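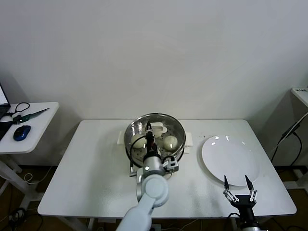
5 min read

4.2 Steamed Buns and the Matter of the Plate

Most of the literature on reheating treats the steamed bun as a small cake with poor ambitions. Badawi's serving guide gives it one line, between dumplings and corn. We think the bun deserves better, if only for the trouble it causes on the short trip from basket to plate.

Our logs cover 186 servings. The kitchen table held a round steamer and a large round white plate (Figure 1), and the trip between them is short enough that we had planned to give it a single paragraph. The plan did not survive July. 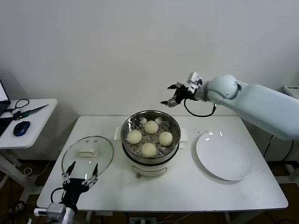 A bun fresh from the basket has a skin that tears if pinched and a bottom that would like to stay where it is. Greasing the tray helped. Paper liners helped more, though two of us spent an afternoon arguing over who should peel them. Spacing mattered most: buns that touched while rising in the heat came out as one large bun with opinions, and were logged under "other."

The lid raised its own questions. A glass lid set flat on the table leaves a ring of water, and the ring migrates toward whatever paperwork is nearest. The Stalleo protocol calls for a folded towel. We lost one page of the log before we adopted it.

Figure 3. The bun station, with steamer and glass lid.

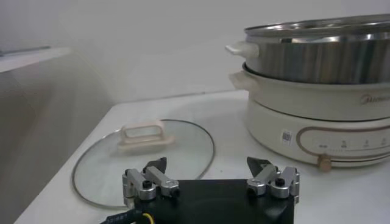 Plultov objected to all of this in a written comment on our draft, arguing that a bun should be eaten straight from the basket and that the plate "exists to make the table look employed." The comment ran to 300 words, most of them about plates. We concede the point for a household of one. For a table of guests we keep the plate, warmed beforehand, and we keep the buns apart on it until the skins have set. Results for the filled varieties are in Section 4.3, along with the stain.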